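Closton Community Kitchen: Second Progress Report
Covering the period through June
Prepared by Burgi Lehner for the Ernetti Fund

Dear Sherif Bensaid,

You asked for a shorter report this time. The last one ran long, mostly on the subject of drains, and I have taken the hint.

Where we are with the classes

The evening cooking course has run twice, at five weeks a round. Floarea Jitaru taught both. Her bean soup night filled up first and her budgeting night filled up last, so in the second round she taught budgeting during the bean soup and did not mention it on the sign-up sheet. Attendance held. We plan to keep deceiving people in this way through the fall.

Hicham Samir has taken over the Saturday-style family lunches, which are now held on whatever day the hall is free. He has asked for a bigger stockpot in every email since April. Please consider this the formal request.

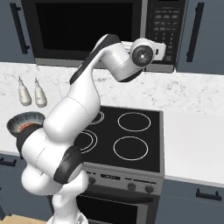 The recipe booklet is late. We promised you a printed copy by now and what we have is a folder of handwritten cards, several of which give the oven setting as "hot." Ferdinand Nägeli is typing them up and calling people to ask what they meant. Two contributors have since changed their recipes over the phone, and one has withdrawn her dumplings altogether after a disagreement with her sister. The Tăng family's noodle recipe is done, tested, and correct down to the teaspoon, and I mention it to show that it can be done.

Money

We have spent $2,000 of the printing and supplies line, nearly all of it on supplies. The printing part is untouched for the reason given above. Groceries cost more than we budgeted, as I expect you have noticed at home. We covered the gap by dropping the salmon week, and there were complaints.

The booking software, Skudiveo, came in under budget and does most of what we hoped. It still sends reminders at 4 a.m. Their support desk has been very polite about it.

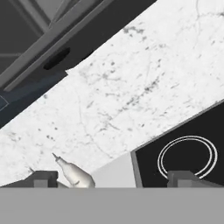 What we got wrong

We assumed people would want childcare during the evening course. They wanted a ride home. We would like to move the remaining childcare money to a van share with the senior center, and the form for that is attached. I filled it out in pen before seeing that it asked for typed answers.

Next period

A third round of the course starts in September. Floarea wants to add a class on knives, and the insurance people want to hear more about it first. The booklet should go to the printer before then, with or without dumplings.

Burgi Lehner
Program Coordinator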